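Law > Family money > Threads

Print | E-mail

A few weeks into acting under my aunt's power of attorney, and I'd like to report that the legal document is the easy bit. It's the rest of the world finding out that you have one.

Signed, witnessed, registered, all done in the right order while she was well enough to choose who she wanted. She chose me. I was flattered until about the second phone call.

Rumano, where she banks, wanted to see it. Fair enough. They wanted a certified copy, every page. I sent a certified copy, every page. They wrote back to my aunt, at her address, asking her to confirm she was happy for them to write to me.

She can't manage her post. It's sort of the point.

Top tip for anyone certifying a copy: the wording goes on each page, plus the extra bit at the end, and it needs to be done by the right sort of person. I had a very nice set of copies done by the wrong sort of person.

Susura do her gas. Their form has a box for "relationship to account holder". The choices are spouse, tenant, landlord and deceased. I went for landlord.

They rang her to ask if she'd moved.

30 minutes on hold on Tuesday, and when I got through I was told the bereavement team would call me back. She isn't dead. She was in the next room having a crumpet.

The thing to keep, if you take on one of these, is a record. Who you rang, when, what they said, what you spent and on what. Her money stays in her account and mine stays in mine, even when it's a pint of milk and a stamp.

I've also learned you can't just hand out presents because she'd have liked it. Birthdays and the usual things, sensible amounts. My cousin's view that she'd "definitely want" to help with his £200 trainers has been noted and filed.

And ask her. She may not be up to talking to Rumano but she's perfectly able to say whether she wants the window cleaner kept on. (She does. She thinks he's handsome.)

Drorilden Building Society took one look at the papers, typed something in and said "that's you set up". I didn't believe them and stood there for a bit.

Current score: building society sorted, gas still under the impression I own the house, bank considering its position — and a folder that now runs to 116 pages. 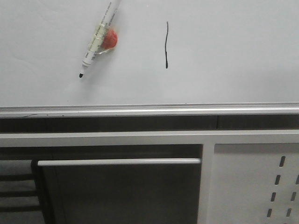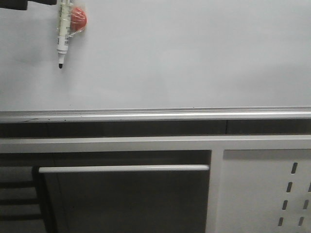

One reply points out that if my aunt chose more than one attorney I should check whether we can act separately or have to sign everything together, as a bank will freeze at the first lone signature. It's just me on hers, but go and look at yours before you ring anyone.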